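ハンドグリッパー作業セル 点検チェックリスト(コメント付き)

対象:左右一対の手持ちグリッパーと作業台まわり
拠点名:Lurneck
点検日:2023年9月11日
点検者:Rizwan Abbasi
確認者:Orlando Cuadros

判定は「良」「要調整」「否」の三つ。「否」が一つでもあれば作業開始を見合わせ、Cuadrosに連絡する。

1. 始業前(電源を入れる前)

1-1 指パッドの浮き、めくれ、異物の付着:良
コメント:内側の面を指の腹で端から端までなぞる。ネットの切れ端が角に残りやすい。乾いた布で取り、溶剤は使わない。

1-2 関節部のボルトの緩み:要調整、処置済み
コメント:右手側の一か所にわずかながた。締め直し後、開閉を10回行い再確認した。合いマークも引き直した。

1-3 顎の全開・全閉:良
コメント:全開の位置で引っかかりなし。閉じるときに左右の顎が同時に動くことを見る。

1-4 握り部のひび、ぐらつき:良

1-5 作業台の布のしわ、たるみ:良
コメント:布の端を引いて整える。顎の先が布をつまむと、リンクに横方向の力がかかる。

1-6 対象物の並び:良
コメント:くるみと果物用のフォームネットは台の左寄りにまとめる。バケツは台の右。

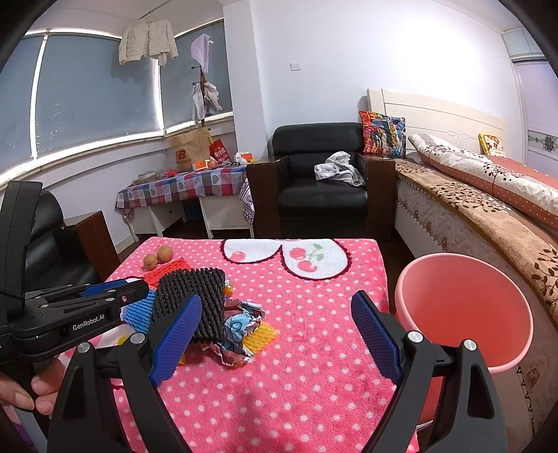

パッドの交換時期は何で決めるのか。
使用時間が60時間に達したとき、または表面の凹凸が一部でも平らになったとき。早いほうを採る。交換は左右の顎を同時に行い、片側だけの交換はしない。

2. 通電後

2-1 表示灯:良
コメント:緑の点灯を両方の機体で確認してから持ち上げる。点滅のままなら置いて待ち、60秒たっても変わらなければ電源を入れ直す。二度続いたら「否」とする。

2-2 開度の読み値:良
コメント:全閉でゼロに戻ること。ずれが2ミリを超えたら原点を取り直す。前回2月の点検では左手側で取り直している。

2-3 ケーブルの取り回し:要調整、処置済み
コメント:袖口に触れる位置にあったため、束ねる位置を手首から離した。

2-4 薄いものをつかんだときの閉じ方:良
コメント:つぶれたフォームネットと包装フィルムで試す。厚みのある品だけで合格にしないこと。

3. 作業中

3-1 左右の機体の間隔:良
コメント:一方をバケツの上に出しているあいだ、もう一方は台の上で止める。バケツの口の上で二台を交差させない。

3-2 放す高さ:良
コメント:バケツの縁より上で開く。縁に顎を当てると先端の平行が狂う。ネットは軽くてパッドに残ることがあるので、開いたあとにひと呼吸置いてから戻す。
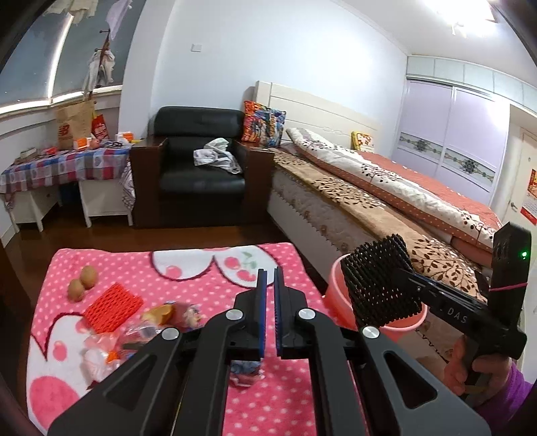 戻すときは来た経路をそのままたどり、縁を越えてから下げる。急いで横に振ると外側のプレートを台の角に当てやすい。当てた場合は、外観に傷がなくても1-2と1-3をやり直す。

3-3 足元:良
コメント:床に落ちた品はその場で拾い、グリッパーで取りにいかない。

4. 終業時

4-1 電源断、表示灯の消灯:良
4-2 顎は少し開いた状態で保管:良
コメント:閉じきったまま置くとパッドに癖がつく。
4-3 パッドの清拭:良
4-4 予備パッドの在庫:要調整
コメント:Condori経由で発注依頼を出した。届くまで左右一組分しかない。

申し送り
1-2のボルトは次回も最初に見ること。同じ箇所がまた緩むようなら、締め直しで済ませずに座金を替える。(Abbasi)
了解。座金は工具箱の上段に入れておく。(Cuadros)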